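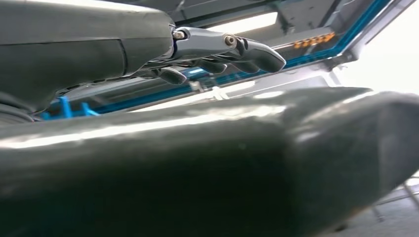 Hand over a dark robot part, finger out to the right.

Jun 2, 2022

Fence post coatings, continued. Luminița wants a yes or no on Bendico by the end of the month. Not there yet.

Pulled the cedar offcuts from the back plot this morning. They went in last December, half with Bendico brushed on below grade, half bare, all in the same clay. The rep's sheet promises no softening at the ground line. I can push an awl into two of the coated ones right at the collar. The bare ones are worse, I'll give them that, but "better than bare" is a low bar for what they charge.

Possible excuse: Virgil cut those posts after coating and may not have redone the ends. He says he did. No note in the book either way, so we can't use it for or against. Please write down end cuts, everybody.

Fasteners. Horațiu ran the Stotomine screws against our usual ones in the salt box. Pulled at 242 hours. Stotomine heads have brown streaks on the drive recess, shanks look clean. Ours streaked in the same place. So I don't see what we'd be paying extra for. Horațiu thinks the coating chips when the bit cams out, and that a better bit fixes it. Could be. He has driven a lot more screws than I have. Still want to see it with a fresh bit and the same driver before anyone puts it in a quote.

Gate sag. Test gate is at 1,178 cycles with the diagonal brace running up from the bottom hinge. Latch still lines up. Target is 2,000. Siv asked if we could stop early and call it good, and no, the last one looked fine up to this point too and then dropped enough to miss the catch. Hinge screws were the cause there, I think, though Virgil blames the post.

Vinyl panels from Wikska: the "maintenance-free" line bugs me. Sample panel by the north wall has green on it already. It wipes off with a rag and dish soap. Wiping is maintenance. Color seems to be holding but we have no fresh panel to lay next to it, so that is only my memory talking. Asked Rungnapa to order one and keep it in the dark cabinet.

Mihăilă job: they want board on board, 70 pickets in the first batch. Overlap on the drawing is too thin for green cedar. It'll shrink and they'll see daylight by fall. Told Luminița, she will call them. If they say no, get that in writing.

To do
- recoat and re-end four offcuts, log the cuts this time
- new bit for Horațiu, repeat salt box
- keep the gate running, check hinge screws at each stop
- ask Bendico which soil they tested in (sheet doesn't say)
- the level on the blue shelf reads off, don't use it for posts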